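## Folding T-shirts on a table

Clear a flat surface first. A bed is too soft and the shirt shifts while you work.

- Fold within the hour if you can. Cotton that sits in a heap overnight needs the iron.
- Shake each shirt once by the shoulders, then lay it face down.
- Unroll any curled hems with your fingers before the first fold.
- Bring the sides in to the middle, sleeves back on themselves, then fold up from the hem in thirds.
- Wash bright pinks and reds apart from whites for the first 2 washes.

A light gray table like mine shows lint from dark shirts, so wipe it between loads. Ingeborg Janssen irons on hers with a towel underneath. I tried that in November and the towel left a pattern on the sleeves. 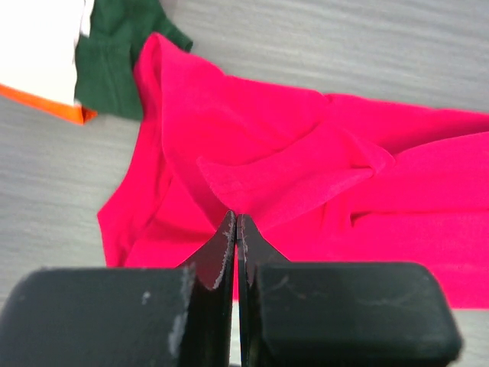
Thick sweatshirts do better rolled, and they go at the bottom of the drawer.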